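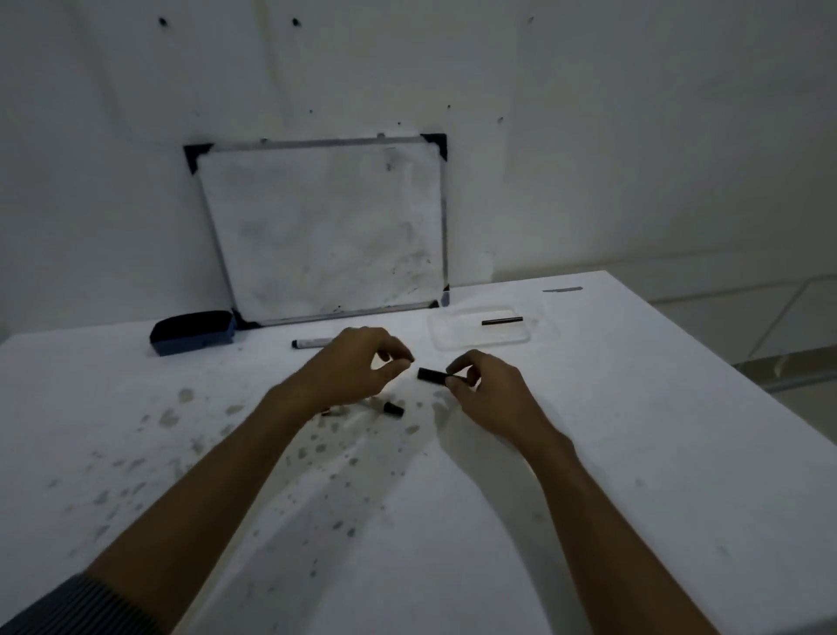 Kamrul Gazi would sooner lose a camera than a fingertip pad. Small parts are where grippers fail, he says, and a marker cap is a fair test of one.

The Ekus and the Matlala were both put on the Turano arm for it. Each got 20 tries at picking a black cap off a white table and pushing it onto the barrel. The Ekus managed 19 picks but seated only 7 caps. Its pads are soft and the cap rolls in them. The Matlala picked fewer — and dropped 3 on the way — yet lined up better.

Neither comes close to a pair of hands. The controller settings stayed the same throughout.

Search articles Go

Related
Wrist cameras at Clolcombe
Turano arm: first month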